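Apprendre au robot en le faisant à sa place : entretien avec l'équipe de démonstration de Kumora

Rubrique Recherche et ateliers

Le service Kumora, rattaché à l'institut Briem, consacre depuis janvier l'essentiel de son activité à l'enregistrement de démonstrations téléopérées. Sa responsable, Kyriaki Lambrakis, a accepté de revenir sur l'organisation de ce travail, sur la formation des opérateurs et sur les limites de la méthode. L'entretien s'est déroulé dans les locaux du service, en présence de deux membres de l'équipe.

Mme Lambrakis rappelle d'abord que la démonstration ne dispense pas d'ingénierie. « Nous avons longtemps programmé les trajectoires point par point, et nous continuons à le faire pour certaines tâches. La démonstration intervient lorsque le geste dépend trop du contact pour être décrit à l'avance. » L'opérateur conduit les deux bras à distance, et l'ensemble des mouvements est conservé avec les vues des caméras.

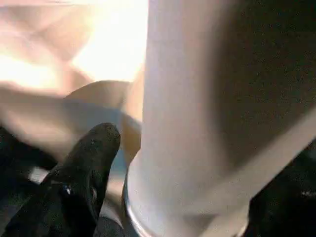 La formation d'un opérateur comprend 14 séances, dont les premières portent exclusivement sur la préhension. Mme Lambrakis insiste sur la lecture des vues de poignet, qui déroute la plupart des débutants. Un cylindre clair placé entre les doigts y occupe une grande partie du champ, flou et très proche, et seul le mince rebord métallique du bas offre un repère visible à celui qui cherche à juger de l'aplomb. « On apprend à se contenter de peu, explique-t-elle. L'opérateur qui attend une belle image hésite, et l'hésitation est enregistrée comme le reste. »

La question de l'hésitation revient à plusieurs reprises au cours de l'entretien. Le service distingue les arrêts utiles, qui précèdent un contact délicat, des arrêts dus à la fatigue ou à l'inattention. Les seconds sont signalés par l'opérateur lui-même à l'issue de la séance, puis examinés par un relecteur. Une séquence peut être conservée malgré une correction en cours de geste, à condition que cette correction soit lisible.

Les travaux à deux bras constituent le second volet du programme. Ils concernent notamment la manipulation de pièces d'angle imprimées en 3D et de tubes, pour lesquels l'effort exercé par une main modifie la position de ce que tient l'autre.
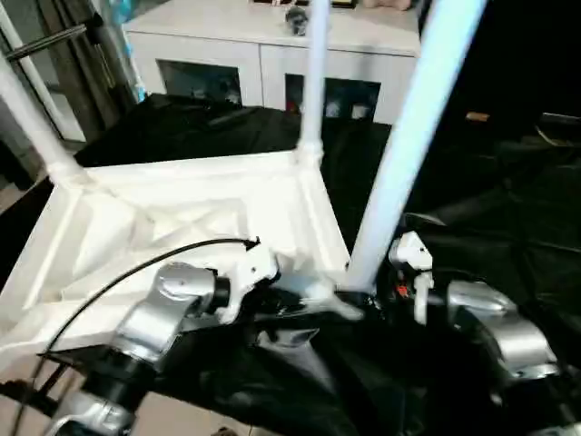

Pour Berkay Işık, la difficulté tient moins à la précision qu'au partage de l'attention : il estime qu'un opérateur regarde presque toujours la main qui agit et néglige celle qui maintient. Il recommande de répéter l'exercice en inversant les rôles, « même lorsque cela paraît inutile ». Mme Lambrakis partage ce constat et indique que l'inversion figure désormais au protocole, au rythme de 16 répétitions par côté.

Interrogée sur le choix des opérateurs, elle précise qu'aucun diplôme particulier n'est exigé. Duangjai Inthanon, qui assure la relecture des séquences, confirme que les parcours sont variés. « Je reconnais chacun à sa manière d'approcher un objet. Cette diversité nous intéresse, mais elle doit rester dans des bornes que nous puissions justifier. » 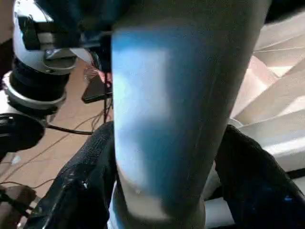
Le jugement sur la qualité d'une prise demeure le point le plus discuté au sein du service. Deux relecteurs se prononcent séparément, et un désaccord entraîne une nouvelle lecture commune. Mme Lambrakis cite les objets hauts et lisses, comme ce cylindre bleu maintenu debout entre deux doigts noirs texturés, pour lesquels la vue de poignet renseigne bien sur la position des appuis et beaucoup moins sur la force appliquée. « L'image ne nous dit pas si l'on serre trop. Il faut la rapprocher des mesures du bras, et c'est un travail lent. »

Le service prévoit de porter son effectif à 22 opérateurs et d'ouvrir une partie de ses enregistrements au laboratoire Ploltasden, avec lequel une convention est en cours de rédaction. Les modalités d'accès, ainsi que la durée de conservation des séquences écartées, seront précisées dans ce document.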